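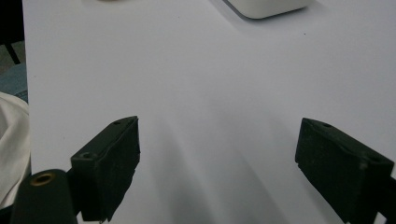
Clemar Coastal Launch Study
Second progress report, 3/30/26

When you funded this study, you asked us to find out whether passenger flights to the edge of space from Clemar could pay their way, and to be blunt about it. This period we looked at demand, noise and the Gustier ferry link. I am less convinced than I was in the first report.

Demand

The operator's forecast says 700 passengers in the first full year. We asked where that number came from. Joo, the firm that wrote the forecast, sent us a survey of 452 people, all of whom had signed up for a newsletter about space travel. They were asked if they would "consider" a flight, and no price was given. I would consider a flight too.

We have started our own survey with a ticket price in the first question. Only 32 replies are in, which is too few to report, and I have asked the team not to quote them. 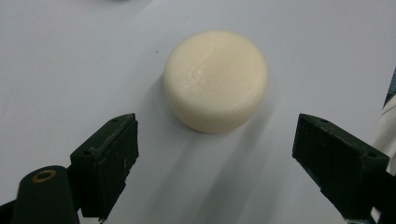 Round bar of soap on a light tabletop.

Noise

So-yul Maeng finished the desk review of the Uta vehicle. The maker's published noise levels are for a smaller engine than the one it now plans to use. We wrote twice asking for newer figures and got a brochure. Until we have real ones, the noise map in the first report should be treated as a sketch. Please don't pass it to the county.

Ferry link

The floating platform would sit offshore, with passengers coming over from Gustier by boat. The plan assumes the boat runs every day of the year. The harbor log says otherwise, and the winter gaps come in runs of several days, which would play havoc with a booking system built on day trips. A larger boat might help. It isn't in the budget we were shown.

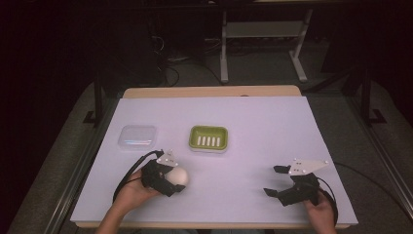
Clear container and green soap dish on the covered table.

Money and time

Spending is on plan except for travel, which is over by $100 after a missed crossing. We'll absorb that. The noise work is late and will stay late unless the maker answers.

There is some disagreement inside the team about how hard to lean on all this. 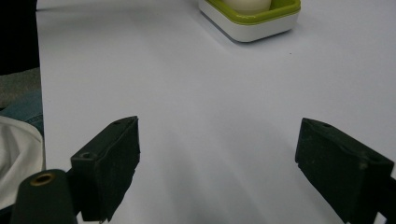
Nam-gil Kwon thinks I am being too quick to write off demand, and points out that weak surveys don't prove the customers aren't there. He would like a second round of interviews with tour agents before we put any number in writing.

I have agreed to the interviews. I have not agreed to keep the 700 in the draft while we wait for them.

Next steps

Close the ticket price survey in April. Interview the tour agents. Write to the Uta maker a third time, with a copy to you if you are willing. Get a quote for the larger boat.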